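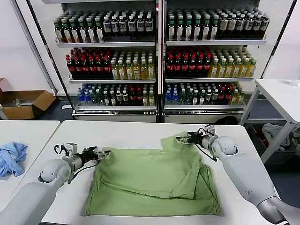

About us

Susden Laundry Services. Wash, dry, fold, deliver. Founded in Granstead, second site in Letetberg, same blue vans at both. We do gym shirts, staff uniforms, hotel towels, spa robes, and whatever else fits in a sack.

84 business customers right now. Biggest is the Kļaviņa hotel group, smallest is a barber with one bag of capes a week. Both get the same pickup window and the same phone number.

What we do

Pickup before 9, back to you the next working day. Uniforms sorted by name if you want it, by size if you don't. Folded or on hangers. Stains get a second go before we call you. Repairs – buttons, hems, small tears – done in Granstead only, so add a day.

No dry cleaning. People ask. Still no.

Robots on the folding tables

We get more questions about this than about prices so it has its own section now.

Folding was always the job people wanted off. Eight hours standing, same four moves, sore wrists by Thursday. We lost good folders every summer. So in July we started with two-armed robots on t-shirts. One arm takes one shoulder, the other takes the other, and they fold on a plain white table same as anyone else.

Are they fast? No. A person who has been folding for a year will beat them easily. They also get confused by hoods, and anything with a slippery lining is a fight. But they'll do plain t-shirts through the late shift, and the late shift is the one we could never fill.

Best day so far was 337 shirts off one table. Worst day we don't print.

What changed for the staff

60 people work here across the two sites. Same number as before the robots. That was promised at the staff meeting and it is written into the work agreement, page two, anyone can read it.

What did change:

Late folding shift went from five people to two. The other three moved to days, their choice of sorting, repairs or vans. Two picked vans.

Nobody folds for a full shift any more. Four hours, then swap.

New job – table lead. Looks after the robot tables, clears a bad grab, resets, checks the folds, pulls out the ones that need a person. Pays a grade above folding. All of our table leads came off the folding line, none had done anything technical before. Training is two weeks, paid, in working hours.

Piece-rate bonus is gone. This was the hard one. It made no sense once half the easy shirts went to a machine and the people got left with fitted sheets. We rolled it into the hourly rate. Some of the quickest folders say they came out behind, and for a few weeks they did. We went back and fixed the rate in the fall. Should of been right the first time.

Things people still don't like: the noise of the arms when the room is quiet, and the alert tone, which everybody hates. Tone is getting changed. Noise we are working on.

What hasn't changed

A person checks every order before it is bagged. A person signs the slip. If something comes back wrong you talk to a person about it, usually the one who signed.

Towels, robes, sheets and anything with a collar are folded by hand. We may try pillowcases next year, no date yet.

Working here

We take on drivers and sorters most of the year, table leads from inside first. No experience needed for sorting. You need to be OK on your feet and OK with an early start. Come by either site and ask at the front desk, or mail us a short note. A resumé is fine, a few lines is fine to.

Visits

Customers and schools can come see the floor in Letetberg on Friday mornings. Closed shoes please, and call first – groups of more than ten are a squeeze.

Find us

Granstead: main plant, repairs, office. Entrance on the yard side, not the street.
Letetberg: folding floor, hotel work, van depot.
Phone orders: extension 2787, both sites.

Page last updated 14 December 2022. Holiday pickup times are on the Deliveries page.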